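Claselon slim shelf unit, two months in

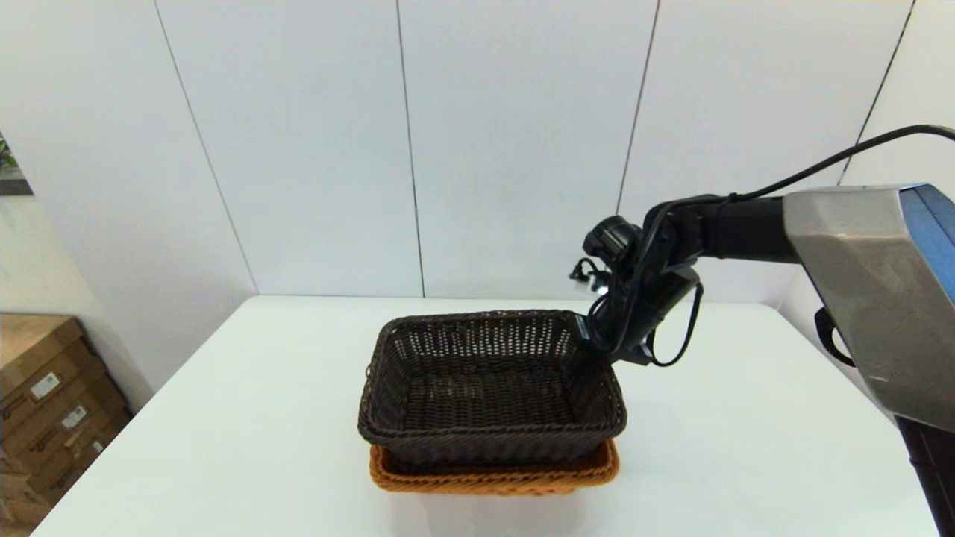 I bought the Claselon in February because our hallway had turned into a dumping ground, and I wanted something narrow enough that the front door would still open all the way. It comes in one flat box, and it was heavier than I expected (I dragged it up the stairs on a towel, which I recommend!). The shelves are completely open, no doors and no drawers, so you need to think about what you're going to put things in. Woven baskets are what I'd go for, something like a dark brown one and a lighter orange-tan one, and if they nest one inside the other you can stack the spare away until you need it. An open lattice weave looks nice on a shelf too, though I wouldn't trust it with keys or loose change.

Putting it together took me 60 minutes, and a good chunk of that was my own fault. I put the second shelf in upside down and didn't notice until the screws were tight. The instructions are all drawings, pretty small ones, and the two kinds of screws look nearly the same. Sort them into cups before you start. My neighbor Widad Awwad has the same unit and she did hers in 30, but she also owns a proper electric screwdriver – I was using the little bent key that comes in the bag.

Once it's up, it feels solid. I did fix it to the wall, and you should too, especially with kids around. The white finish wipes clean with a damp cloth, although there's already a scuff down by the floor where the vacuum bumps it.

My one real gripe is the bottom shelf. It sits so low that tall boots won't stand up under the next one, and you can't move it. The Tran unit I looked at first has pegs all the way down, so you can set every shelf where you like, but it's deeper and I would have been squeezing past it sideways every morning.

I'd buy it again for a tight space. For a bedroom or a bigger hall I'd probably go with the Tran and enjoy the extra room – and keep my boots in it!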